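Belmiro Bastos has heard the word "recovered" often enough that he now asks people to spell out what they mean by it.

"A bike is recovered when it's back with the person who paid for it," he says. "If it's chained up in a police yard with a tag on it, that's found. Two different things, and only one of them should be going in a press release."

Bastos ran a repair shop in Akside until last year and now keeps a list of cycles reported stolen in the town. The list stood at 239 entries when we spoke, the oldest going back to the spring before the station's front desk cut its hours. Police announced this month that Operation Warnard, their push against theft from sheds and stairwells, had led to nine arrests. Two people have been charged.

I asked whether that wasn't a decent start.

"It might be. I'd like to know what happened to the other seven. I wrote and asked, and I got a leaflet about locks."

The leaflet recommends registering with Runia, a marking scheme that puts a numbered sticker on the frame and the owner's details in a database. The force has handed out 400 free kits. Bastos has one himself, still in its envelope.

"I'm told it deters people. Fine, show me. A sticker comes off with a hairdryer. I've taken plenty off for customers who didn't like the colour."

Vilhjálmur Ladefoged, who lost a cargo bike from a locked passage off Cheng Street, did register. He was given a crime number within the hour and a letter closing the case the following week. The letter said all lines of enquiry had been followed.

"There's a camera over the bakery door that points straight down the passage," Ladefoged says. "I went in and asked the owner. No one had been to see her. So which lines were they?"

He later spotted what he is sure was his bike in an online advert, with the front box repainted. He sent the link to the police and was advised not to contact the seller. The advert came down a few days afterwards. Whether the bike was sold or the seller got nervous, he doesn't know.

Bastos is wary of blaming individual officers, and says the one who calls on him is polite and plainly overworked. He is less patient with the idea of a second phase of Warnard, which has been promised without a date — or, so far as he can find out, any extra staff.

"They'll do a morning of knocking on doors and take some pictures. Then we'll be told it worked. I'd be glad to be wrong about it. I'd take the list down tomorrow."

Ladefoged has bought another bike, second-hand. He asked the seller for a receipt, and keeps it upstairs in the flat.
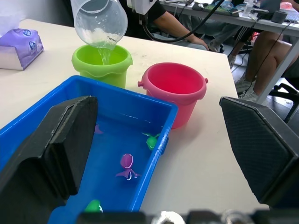 Water being poured into a green bucket, with a pink one beside it.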